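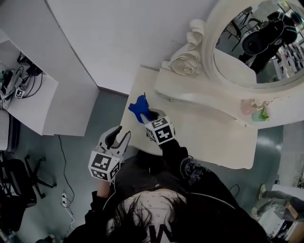 Setisari vanity table with rose mirror, cream, in use.

Somebody at Turcotte looked at the plain white box furniture filling the rest of the catalog and decided what it needed was a carved oval mirror with a rose on it. The Setisari is the result. It goes with nothing else we sell, and it outsells most of it.

The mirror stands along the back edge of the table in a thick white carved surround, all scrolls, with the sculpted rose at the lower left. One rose only. Customers do ask for a matching one on the right, and the answer from the workshop has been no for 9 years.

Under the glass is a raised back section, good for hair clips, cords and the small colorful bits that would otherwise live on the floor. It has a little metal knob on the front, near the left side. The main top is flat and pale cream, which hides face powder beautifully and mascara not at all.

Cream is a warmer shade than the bright white of our Jivska desks and drawer units. You can put them in the same room. You will notice the difference, then after almost 3 weeks you will stop noticing, and then your mother will visit.

Good to know

Comes in two boxes. The mirror box is the heavy one and says so.
Assembly takes one evening, or two if you start after dinner.
Wipe with a soft damp cloth. For the scrollwork, use a dry paintbrush and lower your standards.
Do not lift the table by the mirror. The rose is not a handle.
Stool not included. An office chair will do the job if you can live with the look. The Akska stool is sold separately.

Delivery and returns

Ships in 14 days. Returns are accepted for 100 days, in the original boxes, so please keep them somewhere other than the recycling. Replacement knobs are free on request, one per table.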